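Workshop notebook – glue trials, hide glue against fish glue
23 October 2025

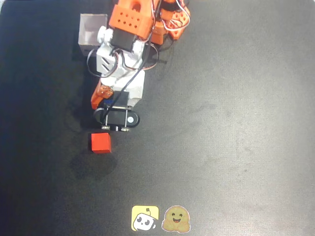 Dark gray mat, small red cube, open box at the left.

3 shares · 2 comments

Back in the Skerkdale shop after far too long away, and very glad to be writing in this book again. I meant to get the glue trials finished in February and here we are with the leaves coming down, but the joints have been sitting on the shelf all that while and I suppose they are the better for it as a test.

Quick recap for anyone picking this up cold. We had two batches of maple offcuts, all cut from the same board and planed on the same afternoon, and glued them as plain lap joints. One batch got the hide glue, the other got the fish glue out of the Norkora jar (the one with the stubborn lid, please run it under the warm tap and don't go at it with pliers again). Everything was clamped overnight and then left alone.

Broke 13 of them today. The hide glue joints mostly let go with a good clean crack, and on 7 of them the wood tore before the glue line did, and I was so pleased I went and made tea. The fish glue was more of a mixed bag. Some held beautifully and some peeled apart with hardly any complaint, and looking at the faces I think I starved those joints by clamping too hard. You can see where it all squeezed out and dried along the edge like varnish drips. My own fault, I was rushing to catch the bus.

I do still like the fish glue for the open time. You can fuss with a fiddly little repair for ages and it forgives you, where the hide glue has made up its mind before you've found the second clamp! For the Chaudhry chair, with all those loose spindles, I would happily take the slower one and just be gentler with the screws.

Mixed a fresh pot of hide glue while I was at it. Soaked the granules for 30 minutes in cold water, then into the double boiler on low. It came out a touch thick so I let it down with a splash more water until it ran off the brush in a string. The smell is what it is – open the high window and you stop noticing after a bit.

Still to do: the rest of the fish glue joints, and a couple of new ones with light clamping so the comparison is fair. The Guritham stool needs its old glue steamed out of the sockets before any of this goes near it, and the small brushes want soaking tonight. I left the labels on the broken pieces in the bottom drawer, hide on the left and fish on the right, so please don't tidy them.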